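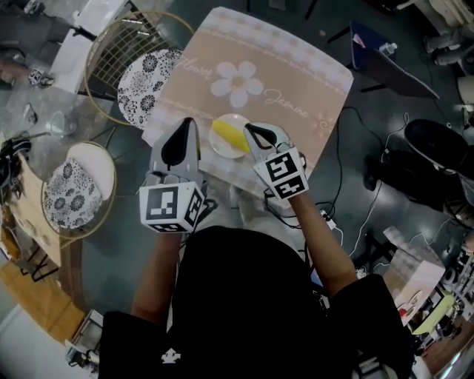 Dye notebook, July 2024 — weld vat, second go

Picking up from the January sheets, which are still in the blue folder, not the green one (Enikő, please stop moving them). Same wool, the Garwood two-ply, skeins washed Friday and left to soak overnight in the big sink.

Mordant: alum only. Left out the cream of tartar as Szabolcs wanted to see if it makes any odds on a yellow. Weighed the lot dry before soaking, 800 g. Alum dissolved in a jug first, then into the pot, then topped up. Brought it up slowly, held just under a simmer for an hour. Went a bit over while I was on the phone to Delwyn. Don't think it matters.

Weld: dried tops from Szénási, last of the sack. Chopped, steeped, strained twice through the old curtain. Smells like cabbage as ever. Liquor a dull brown, nothing to look at. Pinch of chalk in and it went properly yellow straight off. Tap water here is softer than at Histus so we do need the chalk, whatever the old recipe card says. Have written CHALK on the card.

Timings
First skein out after 20 min — pale, primrosey, a bit thin at the ends where the ties were too tight.
Second after 40. Much better.
Third left in to cool with the pot. Strongest, slightly green when wet. Will see what it does dry.
Rest went in the exhaust bath, no heat. Not expecting much.

Ties: figure of eight, LOOSE. I know I wrote this last time.

Iron dip on one short length only, a few seconds. Olive, quite nice, but the handle is harsh. Norbert would like more of it for the border rows. I'd rather overdye with the weak indigo and get the green that way, so we need to talk about it before anybody opens the iron jar again. Keep the iron spoon OUT of the alum drawer, we lost a whole pot of yellow to that.

Light test: strips wound on card, half covered with foil, taped up in the south window. Labelled on the back in pencil. Marker faded on the last lot and we couldn't read wich was which.

To do
— rinse skein three, neutral soap, no wringing
— order weld, ask Szénási if they can do 3000 g this time
— Shagufta to bring back the good thermometer
— pot lid handle is loose again
— snip a bit off each for the Nostero order, lot 1378, they want to see the shades before they say yes

Exhaust bath still going, covered, on the floor by the back door. Mind your feet.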